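Wonley Winter Music Run

The Wonley Winter Music Run is an annual touring concert series that starts and finishes in the town of Wonley and visits a string of smaller centres along the way. It takes place each February and brings the same bill of bands, singers and dance acts to every stop, travelling by road with its own stage, lighting and sound. The tour plays 19 dates in its current form. It is best known for its finale, a long and very loud homecoming night at the Wanuvthorpe Pavilion, where all of the touring acts share the stage.

Origins

The Music Run grew out of a one-night benefit for the Gallagher Hall, a curling rink turned dance hall on the east side of Wonley. The hall needed a new roof, the local bands offered to play for free, and so many people were turned away at the door that the whole show was repeated the next night in the neighbouring town. A third town asked for it, then a fourth. By the following winter the organizers had bought a second-hand truck, painted it orange and drawn up a proper route.

The early tours were charmingly rough. Posters from the period list start times that were rarely kept, and the set list was often decided in the truck. Several regional acts that later made albums played their first paid shows on these nights, and recordings taken from the mixing desk still circulate among fans, complete with stomping boots and a good deal of shouted requests.

Format

Each evening has 5 acts. The opening slot always goes to a performer from the host town, chosen by open audition in the autumn, and this remains one of the most loved parts of the whole tour. Some towns hold a party just for the audition! The three middle slots rotate, so that an act which plays second in one town may play fourth in the next. The closing slot belongs to the headliner, who is announced in October.

Headliners have come from pop, country, folk and soul, and on two occasions from brass band music, which drew some of the warmest crowds the tour has known. A headliner is asked to learn at least one song by another act on the bill and to perform it with them. These shared numbers are a highlight, and a few have become regular favourites on local radio.

There is no interval. Changeovers are filled by the Ornska Fiddlers, a roaming group who play from the floor among the audience and have been part of every tour since the second. Their reels are short, fast and hard to stand still for.

Route and venues

The route is a loop. It leaves Wonley heading north, follows the lake road through the farming towns, crosses at the Ornska ferry and comes back along the southern shore. Venues are mostly community halls, school gyms and arenas with the ice covered over. The smallest regular stop is Ornska itself, where the concert is held in a boat shed and the audience sits on benches, crates and the odd upturned canoe.

The largest is the Wanuvthorpe Pavilion, which holds up to 4,000 people with the floor seats removed. It has a wide, shallow stage and a wooden ceiling that gives it a bright, ringing sound. Acts tend to adore it. The pavilion replaced the Gallagher Hall as the site of the finale once the older building could no longer fit the crowd, though the hall still hosts the opening night and keeps its original dance floor.

Bad weather has changed the route more than once. In one celebrated case the ferry was iced in and the tour was stuck on the wrong side of the lake, so the acts played a second night in Ornska with a completely different set. People who were there still talk about it, and the double night was later made permanent.

Music and recordings

A live album is put together from each tour and released in the spring. The first few were sold on cassette at the merchandise table and are now keenly collected. Later editions came out on compact disc and vinyl, with the vinyl limited to 2,000 copies, numbered by hand on the back sleeve. The albums follow the order of a concert, opening with a host-town performer and ending with the massed finale song, “Home by the Lake Road”.

That song was written in the truck during the third tour and has picked up new verses ever since. It now runs to more than ten minutes when sung in full – and at Wanuvthorpe it always is. Each host town has a verse of its own, and audiences are known to cheer wildly for theirs and boo the others in good humour.

Staging
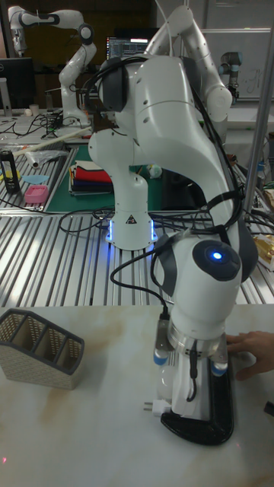

Stage design on the Music Run has moved a long way from two lamps on a pole. The current set is built around a low curved platform with fabric wings that fold flat for the truck, and it can be put up by a small crew in an afternoon. Lighting is kept warm for the folk and country sets and turns cold and sharp for the dance acts, when the favoured colour is a clear electric blue, much like the ring of light shining around the base of the white robot arm. Blue strips are fixed along the lip of the stage and around the drum riser, and when the house lights drop they are the only things showing. It is a thrilling few seconds, and the roar that greets it can be heard on nearly every live album.

Sound equipment is chosen for small rooms first. Speakers are hung in pairs that can be split up for low ceilings, and in the boat shed at Ornska only one pair is used. Performers have often praised the closeness this gives, with the voice carrying to the back wall without much help.

Reception and influence

Reviews have been generous from the start, with regional papers giving particular praise to the audition slots and the fiddlers. The tour has inspired similar road concerts elsewhere, several of which have copied the rotating order of acts. Tickets for Wanuvthorpe are usually gone within the first morning of sale, while seats in the lakeside towns are sold over the counter at general stores and bakeries, a custom that regulars defend fiercely.

The Music Run has also had a lasting effect on music in the district. Fiddle classes in Wonley now have waiting lists, two of the former audition winners have returned as headliners, and the Gallagher Hall has the sound roof it was promised.

See also

Gallagher Hall
Ornska Fiddlers
Wanuvthorpe Pavilion
Home by the Lake Road (song)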